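Appel à participants – sorties photo de rue, groupe Trallum

On cherche 14 personnes pour la prochaine série. Tous niveaux, argentique ou numérique, téléphone accepté aussi. Une sortie par mois jusqu'en novembre, puis accrochage chez Antunes.

Thème : l'attente. Gens sur un banc, files, quais, ce que vous voulez. Pas de mise en scène svp.

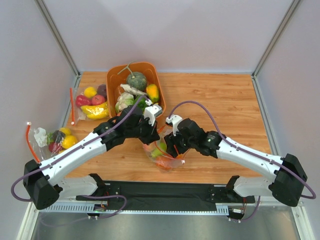
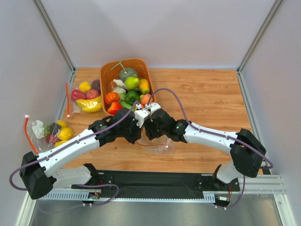 Participation 30 euros pour toute la série, tirages compris (papier Rirka mat, format au choix). Autorisation parentale pour les mineurs – pas d'exeption.

Pour candidater : cinq photos max + deux lignes sur vous, à Salvador Paiva, boîte 58, ou directement au local. Date limite 23/5/25, le soir. Réponse à tout le monde dans la semaine, meme si c'est non.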